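In Defense of the Checkered Tablecloth

I have been thinking about tablecloths since November, when a neighbor told me, kindly enough, that no one really bothers with them anymore.

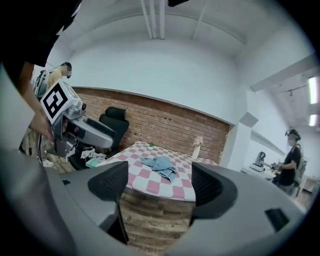
She may well be right. The shops in Bernbridge have mostly gone over to wipeable place mats, and when I asked at Karaki for a plain cotton cloth, the clerk had to go into the back and was gone long enough that I read all the seed packets by the register. But I came home with one all the same, and I would do it again tomorrow.

A pink-and-white check is a forgiving thing. You can leave a crumpled blue cloth in the middle of it, meaning to fold it later, and the table still looks as if someone cares about it. Add a low green plant and a few pale pink flowers in a white vase, and even a room with an office chair pulled up at the back feels ready for company — or at least for coffee.

People say it means more laundry, and of course it does. Mine goes in the wash every 2 weeks, with the dish towels, and I have never once ironed it (my mother would have had something to say about that). I like the creases. I like how the cloth hangs down over the front, with the wood showing underneath, so you get the good of both.

So keep your place mats if they suit you. I'll be over here, shaking the crumbs out on the back step.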